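**Is anyone else's canteen getting a robot to sort the cutlery?**

I work the wash-up at Drellby, lunches only. Management want a two-armed machine from Gukarix to fill the cutlery caddies. We do 260 covers and I can fill a caddy without looking. What are they hoping to save?

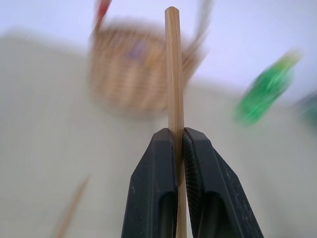 They say my hours are safe until July and then "under review". Has anybody been through this?

**wetapron53**

We had the Zomska trial. My worry was never speed, it was who gets called when it stops, and at our place that was me, on the same pay. Look at what the job is made of, too. A ladle has a big round bowl and a long handle, and a person picks it up without a thought. Ask to see it do a full rack at your pace.
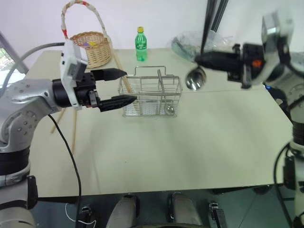 Get the new duties written down before it arrives. I didn't, and lost 60 minutes a week to babysitting it.

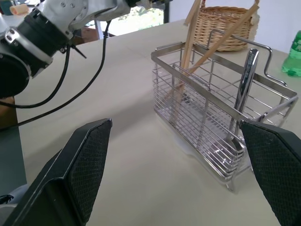 Will they have to train you? Ours gave us one morning and a leaflet, so ask for paid time.

**Junhao Song**

Bit harsh. At Bonsu my wrists are better for it and I moved to the servery. They did cut one evening shift though.
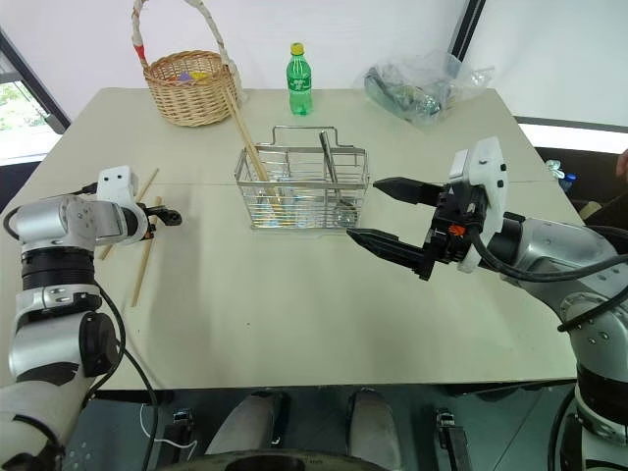 *Chopsticks and a spoon or similar in the caddy, two more chopsticks still on the table.*

Talk to your rep first.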